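Chapter 7
Packing Disposable Tableware for Catered Service

Objectives
After studying this chapter, you should be able to
state the difference between a primary pack and a transit container;
select a basket or tote suited to bagged cutlery;
set up a packing table for one worker;
load, label and check a container against a pick sheet;
recognize the common faults in bagged wooden utensils.

Key terms: primary pack, transit container, pick sheet, void, headroom, overwrap, cross-lay

7.1 Scope

Chapter 6 dealt with washable tableware, which returns to the kitchen and is counted twice. Disposable tableware moves in one direction. It is received, stored, divided into orders and sent out, and any error made at the packing table is normally found at the point of service, when it is too late to correct. The methods in this chapter apply to forks, knives, spoons and stirrers supplied in plastic bags or sleeves. Cups and lids are covered in Chapter 8.

Throughout the chapter, reference is made to the Skukbridge kitchen, a central kitchen supplying 16 serving sites. Its packing procedure was written by Bình Nghiêm and revised in April, after the site moved from cardboard cartons to reusable baskets. The procedure is reproduced in part in Section 7.4.

7.2 The primary pack

The primary pack is the wrapping in direct contact with the utensils. For wooden cutlery it is most often a clear plastic bag. A clear bag allows the contents to be identified without opening it, and opening a bag before service defeats its purpose. Utensils within the bag may be stacked in line, with all heads at one end, or cross-laid, with heads alternating. Cross-laid stacks are flatter and sit more evenly. Stacks in line are thicker at the head end and tend to slide when several bags are piled.

Plastic that extends past the utensils is called the tail. A tail should be folded under the bag when it is loaded. A tail left loose may catch on the next item or be pulled open as the basket is emptied. 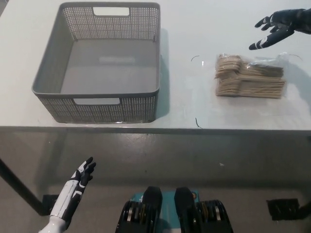
The transit container is chosen after the primary pack is known. Rigid plastic baskets with perforated sides and a solid base are preferred for dry goods of this type. The perforations permit air movement, and the solid base keeps narrow items from dropping through if a bag splits. Handle openings on opposite sides allow a level lift. Baskets with a perforated base should be kept for produce.

Internal height matters more than floor area. A loaded basket must retain headroom, the clear distance between the top of the load and the rim, so that a second basket can be stacked without bearing on the goods. The Skukbridge procedure requires headroom at the highest point of the load, measured with the tails already folded.

7.3 The packing table

The table should be light in color, smooth and free of joints. Splinters, torn film and stray ties are easily seen against a white surface and should be removed before the next order is started. The basket is placed to one side and incoming bags to the other, with working space between them. Bags are laid flat on arrival. They should not be stood on end, as the utensils will settle toward the lower seal.

7.4 Loading sequence

1. Inspect the basket. Reject it if the base is wet or cracked.
2. Read the pick sheet and set out the bags for one order only.
3. Check each bag for splits and broken utensils.
4. Fold the tail under and lay the bag flat on the base.
5. Place heavier bags first. Fill voids with napkin packs.
6. Confirm headroom, attach the label and initial the sheet.

Worked case. An order calls for 164 forks and 187 spoons. The primary packs are sealed and may not be divided. The packer therefore issues the smallest number of whole bags that meets each figure, and records the excess of each item separately on the pick sheet.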